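Quick one because I have 600 things open and if I don't write this down I'll forget which branch fixed what.

So. The stall. Two arms, shared table, both controllers happy in sim, and then on real hardware the left one gets near the middle and just... sits. No fault. No log line. Planner says it's executing. It is not executing anything.

I spent most of September blaming the trajectory server. Sorry, trajectory server.

What was really going on (took embarrassingly long): each arm publishes its own swept volume as an obstacle for the other one. Good idea, my idea, still like it. But the volume was getting published for the whole remaining plan, every replan, and never expired until the plan completed. So arm A replans around arm B's future. B replans around A's future. Both futures are stale. They each politely wait for a ghost.
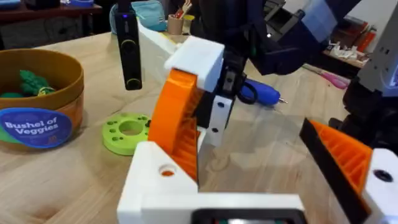
Keith Sugden had told me in like the second week that I'd want a timestamp on those volumes. I said I'd add it later. Keith, it's later.

The fix is boring:

- stamp each swept volume with start and end time
- drop anything older than 400 ms
- only publish the next chunk of the plan, not the whole thing
- if both arms are waiting, the one with the lower ID goes first

That last one is a hack. A real arbiter would look at who's carrying something, who's closer to done, etc. I wrote one of those. It was 90 lines and it oscillated. Lower ID wins. Moving on.

One thing I want to flag for anybody doing the same: don't put the expiry in the planner. I did that first and then the collision checker and the planner disagreed about what existed, and you get plans that are valid when made and invalid on the very first check. Put it in the scene server so there's one answer. Plundau (our scene server, name is Marjorie's fault) now owns all of it, and the planners just ask.

## Perception, sort of

Second problem, different problem, same afternoon. The wrist view for the left arm includes a lot of the gripper's own fingers. Like, a lot. And the fingers bend, so a rigid self-filter from the URDF is wrong the second they touch anything. You get these little slivers of finger leaking into the point cloud, and the scene server goes oh, an obstacle, right between my fingers, better not close.

Which also looks like a stall! From the outside it's the exact same symptom. So I'd fix the ghost volumes, run it, see it hang, and think the fix didn't work. Reverted it twice. Good times. 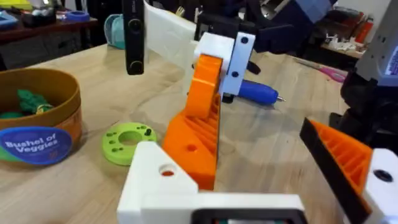 Amber Bellamy's suggestion was to stop modeling the fingers at all and just mask by color, since they're orange and most of what we care about isn't. I hated this. I tried it. It works pretty well, except the toy bushel is orange-brown and that was close enough in hue to get eaten by the mask at certain angles. Whole container vanishes from the map. Planner draws a nice straight line right through "Bushel of Veggies." Stopped it by hand, fine, but no.

Ended up with both. Mask by color only inside a region where the fingers can physically be, and I got that region by opening and closing the gripper against a bunch of stuff and taking the union of everything orange. Then dilate a bit. It's a static image, it's one file, it loads at startup. Per gripper, because the printed mounts never come out quite the same and the two camera angles don't match.

Gareth Whitlock asked why not train a little segmentation net for it. Because I'd have to label stuff, Gareth. Maybe over winter.

The mask cost is basically nothing. The depth filter was already running, so it's one more AND.

## Replay

OK the bit I'm actually pleased with. I got sick of only being able to see this problem live, so there's now a replay tool, it's called Mumetti, it's in the tools folder, it has no docs yet.

You point it at a log and it steps both arms' state, both sets of volumes, and whatever the planner believed at that tick, all on one clock. Stale volumes go red. First log I loaded had red everywhere. I could've had this bug solved in ten minutes if I'd written the viewer first instead of staring at terminal output like it was going to confess.

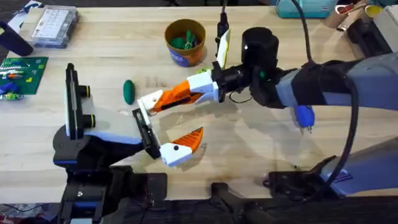 Things it does right now:

- scrub by tick or jump to the next time either arm was waiting
- show the *reason* for the wait (new field, planner had to be changed to emit it)
- diff two runs of the same task, kind of. Alignment is bad if one run is much slower
- export a chunk of log small enough to attach to an issue

Things it doesn't do: camera frames. Log gets huge. Lorraine Bainbridge wants them and she's right, the mask bug would have been obvious with frames in there. I'm thinking low-res, every 100 ms, and only while something's waiting. Haven't started.

The wait reason field deserves more than a bullet. Before, the planner had one state called HOLD and it meant any of five things. Other arm in the way, goal in collision, start in collision, no IK, or "the goal changed and I haven't looked yet." Five! I split them up and right away saw that a chunk of what I was calling the stall was start-in-collision, i.e. the finger thing. Should have been the first commit of the project. If you have a HOLD state, go split it, I'll wait.

Also turned up a clock thing. The two wrist camera nodes run on separate machines and one had drifted, so the timestamps I was so proud of were a bit wrong from day one. With a 400 ms expiry that's enough to matter. Chrony was installed and not enabled. Enabled it. 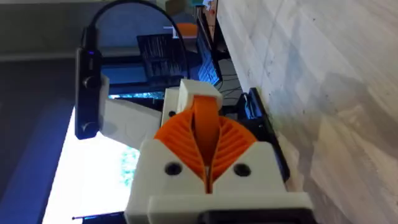

Remaining junk, in the order I'll probably do it:

1. Gripper width goes through its own topic with its own rate and lags the arm state. Merge them. Every consumer has to change, ugh.
2. The chunk length for published volumes is hardcoded. Too short and the arms surprise each other, too long and we're back to ghosts. Should scale with speed.
3. Lower ID wins means the right arm loses every tie. On a long task it gets noticeably lazier. Flip it per tie? Random? Marjorie Sedgwick says random and log the seed. Probably that.
4. Regenerating the finger mask is a manual script with a hardcoded path to my home directory. Yes I know.
5. Docs for Mumetti.

Somebody asked in the comments last time if we'd looked at Jetura for the arbitration piece. Had a look, it wants to own the executor too and I'm not ripping that out this month. Might steal the priority idea though.

Branch is scene-expiry, it's merged to dev, not to main. If you pull it, delete your old param file first, the volume settings moved and it'll silently use defaults if it finds the old names. I'll make taht an error. Adding it as number 6.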